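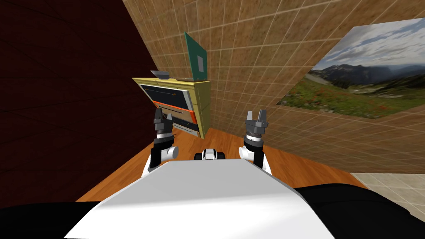 Figure 10.1 Cabinet and tiled wall in a computer-rendered room.

Chapter 10
Tile and the Surfaces We Live With

Run your hand along a tiled wall sometime and pay attention to what you feel. First comes the glaze, which is really a thin coat of glass. Then your finger drops into the joint, where the grout is rougher and a little softer, and then it climbs back up onto glass again. People have been covering walls this way for thousands of years, and I still think it's one of the best ideas anyone ever had about a building!

In Chapter 9 we looked at paint and plaster, finishes that go on wet and dry in one continuous skin. Tile works differently. It arrives already hard, already colored, already the shape it will be for the rest of its life, and the whole craft lies in how the pieces are placed and what goes between them. A crooked line of plaster can be sanded. A crooked row of tile will be crooked at breakfast every day for decades (ask anyone who has set their own backsplash).

We start with the clay itself. Bricks, roof tiles and wall tiles can come out of the same pit, and the differences between them are mostly a matter of how finely the clay is ground, how it is pressed and how hot the kiln gets. The old works at Nidatska fired all three in one long building, and its order books, which we will read from in Section 2, list 137 separate shapes. Most of those are trim pieces: corners, caps, curved bases, the odd little wedge that finishes a windowsill. Trim is where you can see a tile maker thinking, so we give it plenty of space.

From there we move to water. A glazed tile hardly lets any through, but a wall is never only tile. Grout, backing and glue each take up moisture in their own way, and a wall that fails has usually failed behind the part you can see. The bathhouse at Brirside is our main case study, with drawings from its January repairs.

The last part of the chapter is about pattern, and it's my favorite. Offset a plain square tile by half its width and the wall looks longer. Turn it on its corner and the same wall seems to move.

Before you read on
Find a tiled wall near you. Sketch a section 10 tiles wide, joints included, and mark every tile that has been cut. Where did the tiler start? Keep the sketch, as you will need it for the exercise at the end of Section 2.

Key terms
bisque, glaze, grout, field tile, trim, running bond, substrate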